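Holstead Small Words

A word list and sentence collection for everyday household English, README for the July release

Welcome! Holstead Small Words is a free collection of the plain words people use at home: the names of things in drawers, on hooks, under sinks and at the bottom of bags. It began as a spelling list for an evening English class and has grown a good deal since then (I got carried away, and I'm very glad I did).

What's inside

The main file, words.csv, has 477 headwords. Each one comes with its plural, a short meaning in easy English and a note on whether it changes between regions. The second file, sentences.csv, has 3,535 sentences that use those words the way people really say them, so you get "Has anyone seen my keys?" as well as "The key is in the door."

Plurals turned out to be my favourite part. Scissors, tongs and tweezers all behave the same way, and then you meet "a bunch of keys", which wants "is" in one kitchen and "are" in the next. Both are in the file, marked as accepted.

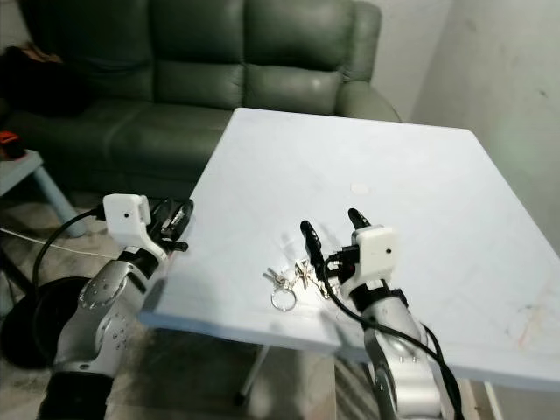 bunch (noun): a bunch of keys on a ring. Entry group: things you carry.

How the sentences were gathered

Most came from learners and their families, who wrote them on slips during class. I typed them up, fixed the spelling and left the grammar alone wherever a native speaker would let it pass. About 400 are marked "regional", and these are a joy to read. There are four words for a bread roll and I suspect there should be more!

Columns

word: the headword, lower case
plural: blank if there isn't one
meaning: 20 words at most
group: kitchen, clothes, tools, things you carry, and so on
region: blank means used everywhere

Known gaps

Garden words are thin. Sewing words are in good shape up to "bobbin" and then stop, as that's where the term ended. A few meanings still use a harder word than the one they explain; "receptacle" got in under "bin" and will be out by the next release.

Using it

Print it, cut it up, turn it into flashcards, load it into Kurkon or any other card program that reads plain CSV. Save as UTF-8 or the accents in the borrowed words will break. Credit is welcome but not needed. If your family has a word for the drawer where everything ends up, please send it in, with the region if you know it.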